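What the arm costs after you've bought the arm

I had been trying to get Kendra Kowalchuk to talk to me about money for the better part of a year. She runs purchasing and planning for Wiloren, a small outfit that builds and tests housekeeping automation for guesthouses and assisted living places, and she has the kind of job that never makes it into the demo videos. When she finally said yes, it was on one condition. "No questions about when robots will do everybody's laundry," she told me. "I buy things. Ask me about buying things."

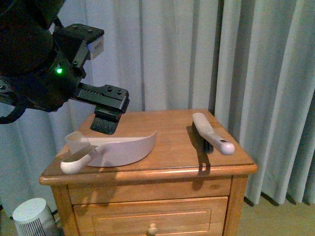 So I asked her about buying things. We started with the first real budget she ever wrote for the company, which she still has on her laptop and which she opened for me with a groan.

"It's one page," she said. "One page! The arm is at the top, and it takes up most of the money, and then there's a line that says 'accessories' with a number next to it that I think I made up in the car. That was the whole plan."

I wanted to know what should have been under accessories, and she laughed and started counting on her fingers before giving up. Fingertips, spare fingertips, cables, the brackets that hold the cables where you want them, the table the thing is bolted to, the second table when the first one wobbles. Somebody's time to put it all together. Somebody else's time to take it apart again in March when you've changed your mind about where it goes.

"The gripper is where I got it most wrong," she said. "I thought you bought a gripper. You do, sure, you buy a gripper. But then you buy fingers for it, over and over, because the job changes. A finger that's great on a box is terrible on a round handle. We've got a drawer full of them now and I know what every single one cost me."

Sweeping up is what her team has been working on lately, with ordinary hand brushes and a dustpan, the sort you'd keep under the sink. I said it sounded like the cheapest part of the whole operation, and she agreed with me, and then spent ten minutes explaining why it had its own tab in the spreadsheet.

"Okay, so a brush is nothing. A brush is a couple of bucks. But which brush? If I buy one brush, we get a robot that knows one brush. Our customers don't all own the same one, and I can't send them a letter telling them to go shopping. So I buy a bunch. Dark ones, white ones, fat handles, skinny handles. And they get discontinued! I can't tell you how annoying that is. You find one that everybody's been working with for months and then the store just stops carrying it."

Her fix is to buy duplicates up front. She keeps a sealed set of anything the team has come to depend on, labeled and put away, and she puts the cost of that second set into the budget from the start. It made her unpopular for a while. Salma Benkirane, who heads the engineering side and joined us for the second half of the conversation, admitted she had fought it.

"I thought it was hoarding," Salma said. "I'd walk past the shelf and think, that's a week of somebody's salary in dustpans." She paused. "It wasn't a week of salary. I looked it up later. It was 410 dollars for the whole shelf."

Kendra was delighted by this. She had clearly been waiting for Salma to say the number out loud in front of a witness.

The furniture is a sorer subject. For a long time the company did its testing on proper workbenches, all one height, nice and level, and when the first customer trial came up they discovered how few bedrooms contain a workbench. These days they'd much sooner work on real household pieces: nightstands, dressers, side tables with rounded edges. Kendra buys nearly all of it secondhand and budgets for it as if it were a consumable, like tape.

"A nightstand is a small top," Salma said, holding her hands apart to show me. "You put two or three things on it and it's full. So now you care a lot about where everything is, and how far the arm has to reach, and what's behind it. A workbench lets you get away with being sloppy."

I asked whether used furniture really saved anything once you'd paid somebody to go and collect it. Kendra rocked her hand back and forth. Sometimes, she said. She has a rule now that anything requiring more than one trip isn't a bargain, and she came up with it after a dresser from Mirnthorpe that needed a van, then a different van, then a new back panel.

Here's where I got a bit lost, and I suspect plenty of people planning a purchase like this would too. If the props are cheap and the furniture is cheap, where does the money go? I had assumed it was all in the hardware. Kendra shook her head before I had finished the question.

"Hours," she said. "It's hours. Somebody has to put the brush back. Somebody has to put the dustpan back. Pick it up, set it down, start again, all day long. When I do a plan now I write the hours first and I fit the hardware in around them. If there's nobody to stand next to it, the nicest arm in the world is a coat rack."

She plans in blocks of 1000 attempts. It isn't a scientific figure, she was careful to say, and Salma was even more careful to say it. It's a planning unit, big enough to be worth setting up the room for and small enough that a bad week doesn't wreck the quarter. For every block she prices the people, the wear on the fingers, a set of spare cables, and what she calls the sulking allowance, meaning the time the equipment spends switched off while people argue over what's wrong with it.

I loved the sulking allowance. I asked how big it was. She wouldn't tell me.

We got onto suppliers after that, and she loosened up quite a bit (coffee had arrived). Wiloren took quotes from two integrators last time around, Wirell and Nguyen, and she went through how she compared them. The totals were close enough that she ignored them. What she read was the list of things each one left out.

"Wirell had a lovely quote. Very clean. And it said installation, and I thought great, installation. Then I called and asked what that covered, and it covered putting it on the mount and turning it on. Cable routing was extra. Training was extra. Nguyen's looked more expensive, and it had all of that in there, and a visit after the first couple of months." She went with Nguyen. She also told me she'd call Wirell again, and that they'd been perfectly nice about being asked.

Her advice for anybody reading a quote for the first time is to phone up and go through it line by line, out loud, asking what happens when each item breaks. Who comes? How long does it take? Do they bring the part or do you have to keep one? She says you learn more from the pauses than the answers.

Cables came up again here. They come up constantly when you talk to Kendra, and I'd started to find it funny until Salma explained. A cable that hangs in a loop off a moving arm bends every time the arm moves, and it can snag on whatever's nearby. It's a cheap part with a habit of stopping very expensive ones. They keep 2 spares of each cable on site, always, and whoever takes one has to tell Kendra the same day.

"I don't yell," Kendra said.

"She sends a message with just the part number in it," Salma said. "It's worse."

I asked both of them about secondhand equipment, as opposed to secondhand furniture. Salma started out in 2015 on an arm that was already old then, and she's fond of it in the way people get fond of a terrible first car. She'd tell a small team to consider buying used, provided they have somebody who enjoys fixing things and doesn't have another job. Kendra would tell them to rent. Three months, she said, before you sign anything, with your own table and your own objects and your own people. She thinks of the rent as tuition — you're going to pay it one way or another, and this way there's a receipt.

They disagreed about this for a while and I mostly kept quiet and wrote. Salma's worry with rentals is that people treat them gently. They don't try the awkward stuff, they don't let it knock anything over, and then they buy one and find out everything in the first week. Kendra said that was a management problem. Salma said it was a deposit problem. I think they were both right, and I got the feeling they'd had this one before.

Toward the end I asked what she'd put on that one-page budget if she could send it back to herself. She took the question more seriously than I'd expected and pulled the old file up again. The arm would stay where it is, she decided. She'd add a line for fingers and another for people, with the people line bigger than the arm over the year. Around a tenth of the total would go to things she couldn't name yet, and she'd refuse to let anyone ask her what they were.

"And dustpans," Salma said.

"And dustpans," said Kendra, already typing something. She had remembered, halfway through her own answer, that they were down to the last sealed one on the shelf, and she wanted to get the order in before lunch.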